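Search the archive
Search this list Advanced Go

[Clorascombe-repair] Re: Order of work when rebuilding the office towers
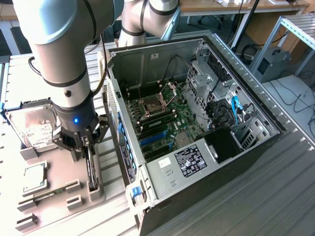
From: Aranka Kelemen
To: Clorascombe-repair list
Date: December 11, 2020
Subject: Re: Order of work when rebuilding the office towers

Jakab wrote:

> I have 15 of the old office towers from Prurham to get through and I
> keep arguing with myself over the order. At the moment I strip each
> one to the bare board, clean it, put the whole thing back in the case,
> and then fit processor, memory and disk in whatever order they come to
> hand. Twice now I have had to take the disk out again to get at
> something else. Does anyone have a fixed order they stick to? Also, is
> it worth building the board up outside the case first? And what do
> people do with the loose parts while they wait? Mine are in
> a biscuit tin with a tea towel in it.

Jakab,

Please get them out of the biscuit tin before anything else. A tea towel will build up static quite happily and memory modules don't like it. Parts banging against each other is the other worry, particularly the underside of a processor if yours are the flat-contact sort, and the edge connectors on the memory.

I have settled on laying everything out in a tray with a separate place for each part. Disk standing on its edge at the top, processor flat below it, memory module lying along a slot further down. It sits to the left of the case and the case lies on its side with the panel off, so the board is facing up and I can see the socket properly. When the tray is empty the machine is finished, and if something is still in the tray I know I have skipped a step. You can make one from dense antistatic foam with a craft knife. Use the black or pink kind sold for electronics and don't be tempted by white packing polystyrene.

On building outside the case: I used to, and I have stopped. It is easier on the hands for the cooler, I grant you, but then you have to lower a heavy board into the case with the cooler hanging off it and line up the screws round the edge. For these towers there is enough room to work with the board already in. If you are fitting a very large cooler I would think again.

The order I follow now:

1. Case on its side, panel off, power lead out of the wall. Press the power button once with the lead out to drain what's left.

2. Tie the cables back. The drive and power cables hang down from the drive cage and will lie right over the board if you let them. One loop of soft tie to the cage is enough. I leave it on until the disk goes in.

3. Processor. Lift the lever and the bracket all the way, and look into the socket with a torch before you put anything near it. Find the corner mark on the processor and the matching one on the socket. Lower it straight down and let go. It should need no pressure at all. If it doesn't sit flat, lift it out and look again, and don't close the bracket hoping it will pull it level.

4. Memory. Open the clips, check the notch against the slot, and press at both ends until they close. This is the one part that does want a firm push. If the board flexes a lot, check that the screws underneath are all in before you carry on. I have found a missing one that way more than once.

5. Cooler and paste. Small blob in the middle. Tighten the corners a little at a time, going across diagonally. Plug the fan in straight away or you will forget.

6. First power-on, with no disk. I know this feels like a waste of time, but it takes five minutes and tells you the board, processor and memory are all right before you have the cage full of things. You want to see the full memory figure on the setup screen.

7. Power off, lead out, and any expansion cards. I do these before the disk as the long slots are easier to reach while the cables are still tied up. Take off the right blanking plate first and keep the screw.

8. Disk last. Release the tie, slide the disk into the cage, then the data cable and the power cable. Screws on both sides, please – a disk held on one side only will hum and people will bring it back.

That should cure your trouble with taking the disk out twice. Once it is in, it blocks your view of that end of the board and the cables have to go somewhere, usually across the memory slots.

A few other things from the last batch, as I had my notes out:

Check the disks before you fit any of them. I ran a full surface test on all of mine in October and 8 were not fit to go out. They all spun up and sounded normal, so you can't go by that. I put a pencil tick on the label when one has passed, and anything without a tick doesn't get near a case.

Hold a disk by the sides. The circuit board is exposed on the bottom of most of them and it is very easy to put a thumb on it when you are pushing it into the cage.

Don't mix up memory from different machines unless you have to. I keep each module with its own tower and only swap if one fails. The older boards can be fussy about pairs, and you can lose an afternoon to it.

For cleaning I use a soft brush and a hand blower. Hold the fan blades still while you do it. Compressed air in cans works but at this number of machines it gets expensive, and it spits if you tip it.

For the paste, I have been using the Viltico one in the small tube. It is nothing special but it spreads easily and comes off again with alcohol. One tube has lasted me 40 machines and there is a little left in it. I can send you what remains if you are stuck, though you'd be better ordering a fresh one for that many.

Time per machine, once the parts are tested and laid out, is under an hour for me, and most of that is the cooler and waiting for the first start. Cleaning is separate. I would do all the cleaning in one go, well away from where you build, and then put the dusty brush somewhere else altogether.

One question back to you. Did the Prurham machines come with their blanking plates and the side panel screws? Mine came with hardly any, and I have been making up the gaps from a jar. If yours have spares I would be glad of a handful – the coarse thread ones for the case, as I have more than enough of the fine ones for disks.

I'll write the order up properly for the list pages once you have tried it on two or three and told me what's wrong with it.

Aranka Kelemen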